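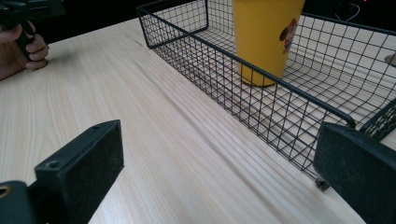
Start with one chore and keep it small. I know you bought the kit because you want somebody else to do the dishes (me too!), but the Nandeck can't do the dishes yet, and the fastest way to get fed up with it is to roll it up to a full sink on the first evening. What it can learn in a weekend is to take one thing and put it somewhere. A yellow cup standing in a black wire mesh basket is plenty to begin with, and there's more going on in that little job than you'd think. The fingers have to come down over the wire rim, close on the cup, lift straight up and get out again without dragging the basket along.

4.1 Before you teach anything

1. Clear a table. Leave yourself open space next to the basket, because the cup has to go somewhere.

2. Put the basket down with a corner toward you. I used to set mine square to the table edge and then wonder why the arm got confused every time my daughter bumped it.

3. Check the finger pads. If they look dusty, wipe them with a barely damp cloth and let them dry before you go on.

4. Open Trilletti on your computer and choose New chore. Give it a plain name. "Cup out of basket" is good. "Test 3 final new" is what I did, and I've got a whole folder of those now.

5. Set the grip force to 200 on the slider. The scale doesn't mean anything outside the program, so don't go looking for units.

Note: Wire mesh is hard on the cameras. They see the cup through the grid, they see the table through the grid, and now and then the software decides the grid is the thing you wanted. If that happens, go back to step 2 and turn the basket a little.

Caution: Keep kids, pets and your own sleeves out of reach whenever the motors are on. The stop button goes on your side of the table, where your hand falls on it without looking.

4.2 Showing it the chore

1. Press Record and do the whole thing by hand with the teaching grip, slowly. Reach in, close, lift, move over, set down, let go.

2. Stop the recording as soon as the fingers are clear. If you leave it running while you scratch your nose, it will learn the nose part as well.

3. Move the basket a bit and do it again. Move the cup inside the basket too, so it isn't always in the same end.

4. Keep going. I know. Put some music on. My own cup chore has 592 recordings in it, and the first ones are terrible, and I left them in for far too long before I finally threw them out.

5. Watch a few back before you press Train. You're looking for fingers that catch on the rim.

The program will accept up to 2,000 recordings per chore. You don't need that many for a cup, and training gets very slow toward the top end. Mine takes all night, so I start it at 11 p.m. and go to bed. 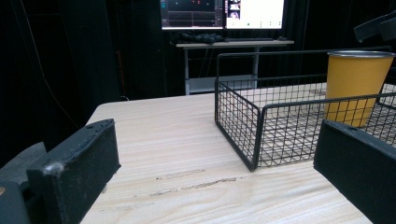
A reader of the earlier version wrote in to ask why anyone would go to this much trouble when picking up a cup by hand takes two seconds and the machine needs a weekend of lessons. Her view was that a household robot ought to come out of the box knowing what a cup is, the way a dishwasher comes out of the box knowing how to wash, and that until it does it's a hobby and should be sold as one. She also said her husband had started calling theirs "the intern."

I can't argue with much of it. As of now it is mostly a hobby. A dishwasher has it easy, though: you bring the plates to it and you load them its way. The arm has to cope with your table, your basket and wherever you happened to leave things, and that's the part which still takes the practice. Shop floors get around it by bolting everything down. The Mosquera people run theirs with every bin in a fixed tray, and it goes all day. I'm not bolting down my kitchen.

If you'd like to skip some of the work, Stirnholm sells a ready-made chore pack for basket jobs. I've tried it, and it got the reach right and let go much too early. Use it as a starting point and add your own recordings on top.

4.3 Letting it try
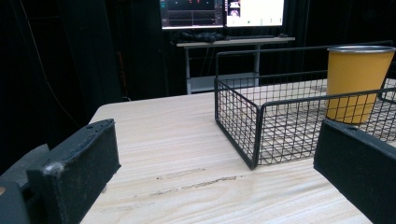 By Kaj Egilsson
Set-up guide, section 4.3
Last changed in January

Okay, the fun part! Don't use your good table for it. Scratches and dents like the ones in front of the basket don't come out of pale wood, and a basket with a wire foot or corner will happily make new ones if the arm shoves it sideways.

1. Set speed to the lowest setting.

2. Put the basket and cup where you had them for one of your recordings. Save the surprises for later.

3. Press Try once and keep a hand by the stop button.

4. If the cup lands standing up, press Keep. If it tips, press Drop and run it again.

5. After a good streak, shift the basket and try once more. Expect it to get worse for a while.

If the arm stops halfway with error 256, it has lost sight of the cup. Usually one of the fingers is in the way. Back the arm off by hand, check that you can see the cup from where the camera sits, and press Resume.

If it grabs the basket instead of the cup, stop it right away and don't let it lift. Then go back to 4.2 and record some more with the cup near the rim.

For two cups in one basket, see section 5. Please don't try it with glass.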